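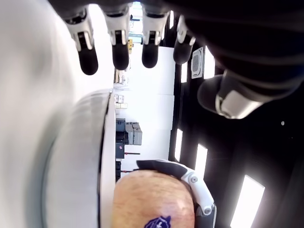 Hand with four fingers and a thumb, beside an apple with a dark blue sticker.

Procurement > Equipment Planning > Handling and Grippers

Print this thread | E-mail this thread

Szymon Kalinowski
I should be grateful for members' views before our September budget round. The department is considering two multi-fingered hands for fruit handling, to be supplied by Wendov. The proposal allows 30 per cent of the purchase price for spares and service over 4 years. Is that sufficient?

triltia_stores
In our experience it is not. Fingertip pads were our largest recurring cost, and they had been entered under consumables, where the finance office did not look for them. I would ask Wendov for a separate price list for pads and finger joints.

Zalewska
I must disagree with the purchase itself. A plain two-jaw gripper with soft pads will lift an apple at a fraction of the outlay. The case for fingers and a thumb should be made in writing before any order is placed.

Szymon Kalinowski
The point is noted. Our work also includes bowls and small cartons, and the present tooling must be changed by hand between them. The time lost was the basis of the request.

Zalewska
A tool changer would answer that -- and it could be charged to the existing arm budget.

grendley_plant
We priced both routes at Grendley. The changer was cheaper to buy, but it required a second rack and a revised safety assessment. I would add that delivery of our hands took 56 days from order, so a September approval leaves little room before the year end.

triltia_stores
Please also confirm whether the quotation includes training. Ours did not.

Szymon Kalinowski
I shall request revised quotations for both options and post the totals in this thread.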